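Home News Features Interviews Events About Contact

Beatriz Serrano has spent most of the spring picking up snacks. Or rather, her robot has, and she has written down how it went.

Serrano runs gripper testing at Omberg, a small integrator that builds picking stations for shops and vending operators. Since April her group has been comparing two sets of fingers for the same arm. One is a hard, angular finger the company has used for two years. The other, called the Brito, is a softer design with a rubber pad.

"Customers ask us which one is better, and we were answering from memory," she said when we spoke on a Wednesday in June. "I wanted to have something on paper."

The plan was 1,000 picks with each finger set, using the same goods and the same arm speed. The hard fingers got all the way through. The soft pair stopped at 901 when a pad started to peel, and Serrano decided to leave the number as it was.

"We could have glued it and kept going. But then it's a different finger," she said.

The goods are ordinary things from a supermarket: candy bars, small boxes, round containers with lids, foil packets. They are laid out on a clear stepped stand and in a basket, and the arm moves them to a tray. Omid Hassanpour, who wrote the control software, said the stand caused more trouble than the goods.

"It's clear plastic, so the wrist camera sees the table through it," Hassanpour said. "You get a bright line where the edge is, and sometimes a glare spot, and in between you get nothing. The depth estimate kept landing on the table. We had the fingers coming down too low for about the first week."

His fix was to stop asking the camera where the shelves were. The stand's position is now measured once at the start of a run and the shelf heights are typed in. The camera is only used to find the item and its angle.
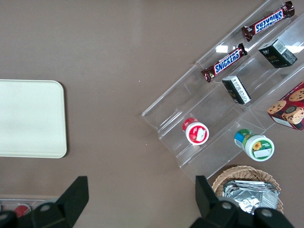
Wrist camera view over the stand and basket, with both black fingers in view.

Angle matters a good deal, according to Serrano. A candy bar lying diagonally on a shelf has to be gripped across its narrow side, and the dividers limit how far the fingers can open. The hard fingers did well there. They are thin at the tip and fit into gaps where the padded ones touched the plastic.

Round containers on their sides went the other way. The hard fingers tended to push them before closing, and a few rolled. The soft pads held them on the first try more often.

Foil packets were bad for both. Of the failed picks with the hard fingers, 39 were packets in the basket, the largest group for any item.

"They're stacked, they're shiny, and they change shape when you squeeze," Serrano said. "Sometimes you get two. We count two as a failure, which Sudheer thinks is too strict."

Sudheer Namboodiri, who handles customer projects, confirmed that he does. In a vending job two packets is a real error, he said, but in restocking it may not matter. He would like the next report to list double picks on their own line.

Serrano has agreed to that. She has not agreed to name a winner. For flat or boxed goods on a divided shelf she would send out the hard fingers today. For anything round she would choose the soft ones, provided the pads can be made to last.

Omberg has asked the pad supplier for a different adhesive, and new samples are due in a couple of weeks. When they arrive, the soft set will start over from zero.

The group also has a suction tool from Lakberg waiting in a drawer. Hassanpour wants to try it on the boxes first. He doesn't expect much from it on crumpled foil.

"I'd like to be wrong," he said. "I'm tired of those packets."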